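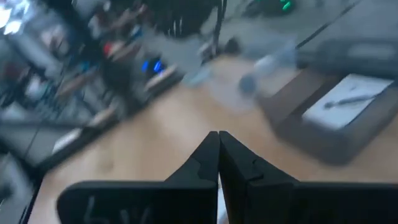 Light wood top, the sort most of these are for.

Wooden tables and worktops: quick tips
Melati Ngau, December 23, 2019

Short one today, house full from tomorrow. Mostly stuff people keep asking me in the comments so I've put it in one place.

Find out what finish you've got first. Drop of water somewhere out of sight, wait a few minutes. Beads up = varnish or lacquer, or oil in good nick. Soaks in and goes dark = bare, or oil that's worn off. Most of the below depends on that so do it before you buy anything.

Daily wipe
Damp cloth, wrung out hard. Bit of washing up liquid if it's greasy. Dry it after with a tea towel. No scourers, no bleach spray, and go easy on the vinegar, it dulls an oiled top over time.

White rings (hot mugs)
Usually moisture in the finish, not the wood. Leave it overnight first, mine often go by themselves. Still there? Iron on low, no steam, clean cotton tea towel folded in two, press for a few seconds and look. Press and look. Don't wander off to answer the door. Mayonnaise left on for an hour also works, smells a bit.

Black rings
Different problem. Water's got into the wood, often from a tin or a plant pot. Sanding sometimes shifts it, oxalic acid does a better job but gloves and windows open, and read the packet. I did the Bedoya Road table that way in April and you can still find the mark if you know where to look.

Biro
Bit of surgical spirit on a cotton bud, varnished tops only, test first. On oiled wood I just sand the spot, 240 grit, then re-oil.

Sticky patches
Warm soapy water. Then again. If the whole top is tacky and you oiled it recently you've put too much on. Rub hard with a dry lint free cloth, then one with a tiny splash of white spirit. Leave the windows open.

Oiling
Thin coats!! Thinner than you think. I use the Zoda hard oil, Skostdale tin was fine too but took ages to dry in our kitchen. Wipe on along the grain, wait 15 minutes, wipe off everything that'll come off. Next day do it agian. Two coats is plenty for a table, a worktop by the sink wants three.

RAGS. Oily rags can catch fire by themselves if you leave them scrunched up. Lay them flat outside to dry or soak in a bucket of water. Please do this one even if you skip the rest.

Dents
Only if the wood fibres are squashed, not cut. Sand off the finish over the dent, damp cloth on top, tip of a hot iron for a couple of seconds. Swells back up. Let it dry right out before sanding flush.
Veneer: leave it alone, the steam lifts the glue.

Wobbly legs
Tighten the bolts before you do anything clever. Then check it's not the floor (turn the table round, see if the wobble moves). Felt pad under the short leg if it's tiny.

Crumbs in the join
Extending tables, mostly. Old toothbrush, then the hoover with the thin nozzle. Wooden skewer for whatever has set solid. Never a knife, it chips the edge and your then stuck with it.

Christmas extras
Candle wax: let it go hard, bag of ice on top helps, lift with an old bank card. Red wine: blot, don't rub. Glitter, no idea, sorry.

Chopping boards next time, and the Stastia wax someone asked about, I've not opened the tin yet.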